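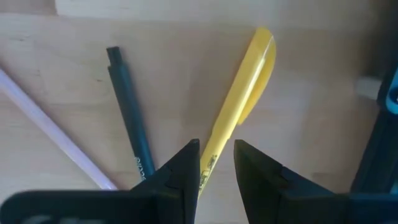 Pens on a wooden tabletop, the yellow one with its pocket clip.

Preparing stems for a remix exchange

By Keerthana Rodrigues

This page covers exporting the separate parts of a finished track so that another producer can open them in any audio program and have them line up from the first bar. It assumes the arrangement is complete and the mix is close to final. The worked example is "Gandus", a track at 134 BPM by Shobha Poojary, which went out to remixers in June.

1. Save a copy of the project

Save the project under a new name before changing anything. Add the word STEMS to the end of the name. All of the steps below are carried out on the copy.

2. Decide on the groups

A stem is a group of related tracks, exported as one file. For most electronic music the following is enough:

Kick
Other drums and percussion
Bass
Chords and pads
Lead
Vocals
Effects and noise

Keep the kick apart from the other drums. Remixers usually replace it first. If the vocal has a long delay or reverb, export it twice, once dry and once with the effects.

"Gandus" has two leads that overlap in the second break. They were exported as separate files, as one of them is out of key with most things a remixer might want to put under it.

3. Clear the master channel

Switch off the limiter, any compressor and any tape or saturation effect on the master. These react to the whole mix and will behave differently when fed one group at a time. Equalisation on the master can stay if it forms part of the sound, but say so in the notes.

Check for side-chain compression on the bass and pads. If the kick is muted during export, the pumping will disappear. Either leave the kick running with its output sent nowhere, or print the bass both ways. On "Gandus" the pads duck heavily and both versions were supplied.

4. Set the range

Set the start of the export range to bar 1, beat 1, for every stem, even where the part does not come in until later. Set the end point after the last reverb tail has died away. All files should then be the same length. The silence costs some disk space but saves the remixer from guessing at positions.

5. Export

Use WAV, 24-bit, at the sample rate of the project. Do not convert the rate. Turn off normalising - it changes the balance between the stems. Turn off dither as well.

Mono parts can be exported in mono, provided the panning is in the centre.

6. Name the files

Use the same order in every name: track, tempo, key, part.

Gandus_134_Fmin_Kick.wav
Gandus_134_Fmin_BassDry.wav
Gandus_134_Fmin_BassDucked.wav

Avoid spaces and accented letters. If the tempo changes during the track, leave it out of the name and supply a MIDI file with the tempo map.

7. Test

Open an empty project at the right tempo, drag in all the files at bar 1 and press play. Mute the duplicate versions first. Compare the result with the original, master effects off. Listen to the breaks in particular, where a missing send effect is easiest to hear.

8. Write the notes

A plain text file will do. Give the tempo, the key, the sample rate, any effects left on and the name to be credited. Put it in the same folder as the audio, then compress the folder and upload it.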